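Selective Distribution and the Small Supplier
23 June 2023
By Dagný Vídalín

A supplier that wants to control who resells its goods has two main tools. It can appoint one dealer per territory, or it can set standards and admit every dealer that meets them. The second model, selective distribution, draws more attention from competition authorities because it closes the network to outside resellers.

The basic test is well settled. The product must justify the system, the criteria must relate to quality, and they must be applied in the same way to all applicants. Difficulty starts when a supplier of ordinary packaged goods borrows a contract written for watches or perfume.

Manero, a regional food importer, did this in February. Its standard agreement ran to 2 pages and barred its 400 approved shops from selling to any trader outside the network. Ikbridge, a wholesaler refused admission, asked for the criteria in writing and received a list that mentioned shelf lighting but said nothing on storage or staff training.
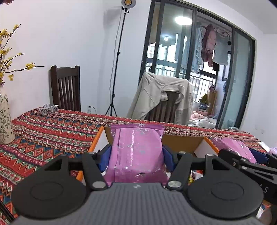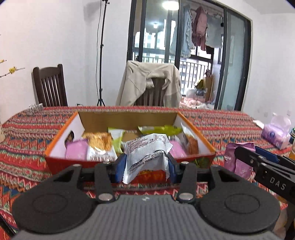
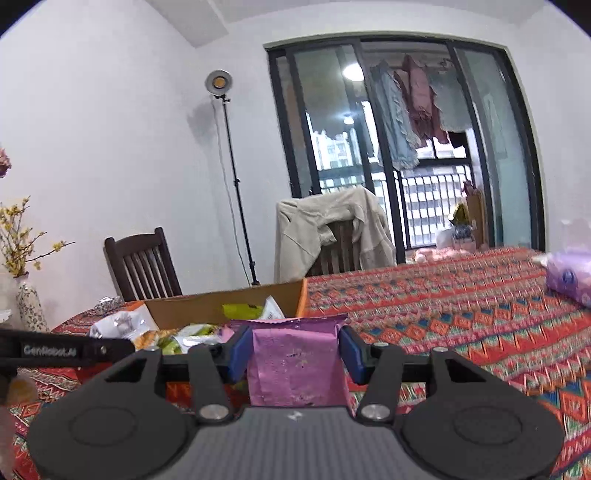 The refusal alone does not settle the matter. A supplier with a modest market share may rely on a block exemption, which covers selective systems whatever the nature of the product. The exemption falls away if the share threshold is crossed, and it never protects a clause that fixes resale prices. Manero's agreement contained a "recommended" price with a rebate tied to it. A recommendation backed by a rebate can work as a fixed price, and the label on the clause will not save it.

Online sales raise a separate point. A supplier may set quality standards for a dealer's website. It may also, in most cases, keep dealers off third-party marketplaces. It may not prevent effective use of the internet as a sales channel. Of the approved shops, 325 had a website, and the agreement required prior consent for each product listed there. Consent that can be withheld without reasons is hard to tell apart from a ban.

Boglárka Juhász, who advises distributors at Pelupessy, would start with the records. "Write down why each applicant was turned away, and do it on the day," she says. "A reason drafted after the complaint arrives carries little weight."

The rebate clause has been withdrawn. The listing clause is still under review – Manero's position is that consent has never been refused.

Comments

R. Bolt: Does the exemption cover a wholesaler who also runs shops? The article seems to treat the two levels as separate.

marketwatcher: We had the same prior consent wording from a supplier. They dropped it after one letter.

Tilde K.: Would like more on market definition. Share of what, exactly?

Related
Bolcombe ruling: when is a recommended price a fixed price?
Dual distribution and the exchange of sales data
Franchise non-compete clauses after termination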